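FOR IMMEDIATE RELEASE
31 Aug 2024

Plilden lab teaches robot hands to plan a grasp from the wrist

DORNAU — Robotics researchers at Plilden have released Kovura, a training method that helps a two-armed robot pick up soft, easily crushed household items using what it sees from its head and from its wrist at the same time. The team is thrilled to be sharing the full method, along with the demonstrations behind it!

Soft packaging is hard for robot hands. A tube changes shape every time it is squeezed, so a grasp that was right yesterday can be wrong today. Kovura learns from people guiding the robot through each task, then decides moment by moment which view to trust — the wide one while the arm is reaching, the close one once the fingers are near the object.

The model was trained on 400 guided demonstrations covering 32 everyday items. In testing, it completed 218 pickups, and first-try grasps of soft items rose by almost 35 percent over the lab's earlier single-view method.

"We kept watching the arm get to the right place and then close its fingers a little too early," said Pilar Godoy, who leads the project. "Adding the wrist view changed that so much that we ran the whole set again, just to be sure."

The tabletop work uses ordinary things such as plates and toothpaste tubes. 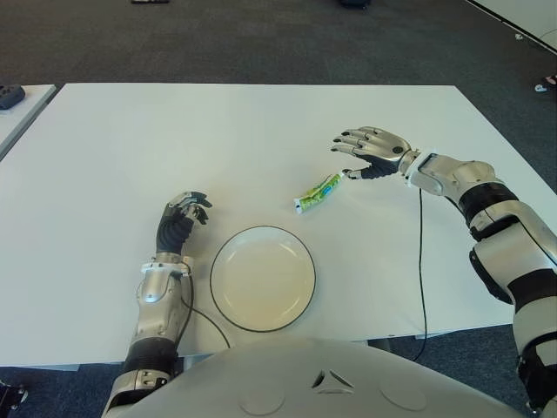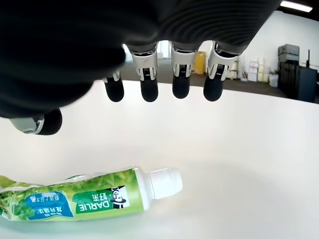 Orlando Cáceres, who wrote the training code, is already looking at harder cases, including items that touch each other and lids that need both hands. "There's so much left to try," he said. "I'd love to see what other labs do with it."

The demonstrations and code will be available for download in September. A second group in Ñahui will repeat the tests on its own robot this fall, and the Plilden team plans to publish both sets of results together.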